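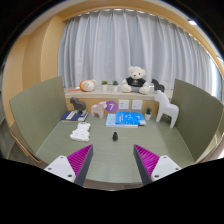

Desk dividers for a shared study room – fabric, felt or hard panels?

wguimaraes
Posted May 2021
We have a rented room over a print shop that people use for quiet work. Six-month lease, renewed once already. The complaint I get most is that people can see each other's screens and hear each other type. I have a budget of 4000 for the whole room and I'd like to keep 300 of that back for lamps. Has anyone here bought dividers they still liked a year later? I've looked at Brurko and Pekmont so far. Both will send samples but only Pekmont lists the panel height in the title, the other one makes you open a PDF.
Wellington Guimarães

hollowcore
What height are you looking at? Seated eye level is the number that matters. Anything lower and you still see the person across from you every time you look up.

tablesaw_dan
We have Brurko in our office. The panels are fine. The clamps are not. They loosen if people lean on the top edge, and people always lean on the top edge. We ended up drilling through and bolting them, so check whether your landlord or your desks will allow that.

marigold77
Green tables with gray-green panels are easy on the eyes, I'd go that way again over white. White panels bounce the light back at you and show every pen mark. Ours were white for two years and I cleaned them every Friday afternoon whether I wanted to or not.

hollowcore
Color is a matter of taste. Sound isn't. A hard panel does next to nothing for typing noise, it just sends it up to the ceiling and back down on the next desk. If noise is half the complaint, spend the money on a rug and something soft on the long wall first. Then see if you still want dividers.

marigold77
I don't agree that they do nothing. Ours cut down on talking, because you can't catch someone's eye. That was most of our noise.

hollowcore
OK, talking yes. Typing no.

wguimaraes
Typing is the bigger one for us. There are two people with mechanical keyboards and neither wants to give them up. I asked in February and it did not go well.

tablesaw_dan
Desk mats under the keyboards. Thick ones. Cheap and you can do it tomorrow.

papercut_lou
Before you order anything, ask about returns. I bought from Zidik, model 3472, and two of the panels came with bowed edges. They wanted me to pay the freight back on both. I kept them and put them in the corner where they bother me less. Tiwari took theirs back with no argument, but you wait longer for delivery.

tablesaw_dan
Slight bow is normal on tall panels if they've been stored standing up. Lay them flat for a few days before you clamp them.

papercut_lou
I laid them flat for a month. Still bowed.

wguimaraes
Thanks all. I'll get the mats and a rug now and ask Pekmont for a sample in the taller size. Does anyone know if their clamps fit a table with a rounded edge?

marigold77
Mine did, with the rubber pads taken out. Ask them for the longer screws when you order.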